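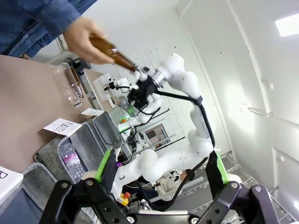 Kelly Paiva wants to know, before anything else, why we are still paying for labels when half the building throws things wherever there's a hole. Fair point, and she made it on Thursday in front of everybody, so I'll start there and get to the money after.

Print this page | E-mail this page

Bottle sorting at Brostumier - progress report, August

The labels are staying, but they're changing. We've been using plain white paper cards with the words done by hand in black, like the PLASTIC one, and they cost next to nothing. What Kelly is really grumbling about is the printed set I ordered from Trenar (12 signs, more than I'd like to admit), and I've stopped that order at the first batch. Paper cards do the job on a tabletop. They do get knocked around, so I'd like to try little stands before we spend anything else on signs.

The gray felt bins have been my favorite part of this whole thing! I was worried they would look like something from a craft fair, but they line up nicely along the table and they're light enough for anyone to carry out to the big containers. Downside - felt soaks up whatever is left in a bottle, and a couple of ours smell like old lemonade. I'm asking people to empty bottles at the sink first. Some do.

Glass is going better than plastic. Brown and green bottles come in mostly whole and mostly with the caps off, and Damasceno takes them mixed, so we don't have to split them by color. Plastic is messier. People crush the bottles with the label still on, or screw the cap back on tight so they won't squash at all, and then one bin fills up with air. I've rewritten the house rules twice and I'm still not happy with the part about caps (Rurkard wants them on, our old hauler wanted them off, and everyone remembers the old way).

So, numbers. You gave us 4000 dollars for the year and we've spent 330 on bins, cards, markers and the first signs. The July pickup was 151 bottles, glass and plastic together. I don't have a good figure for June - the tally sheet went out with the cardboard, which I'm sorry about, and I've moved the new one to a clipboard by the door.

What I'd like from you is an OK to buy a second set of bins for the upstairs kitchen, something wipeable this time, and to push the signs back to the fall. I still owe you the receipt for the markers.

2 comments | 5 shares

Contact the Brostumier sorting project | Back to top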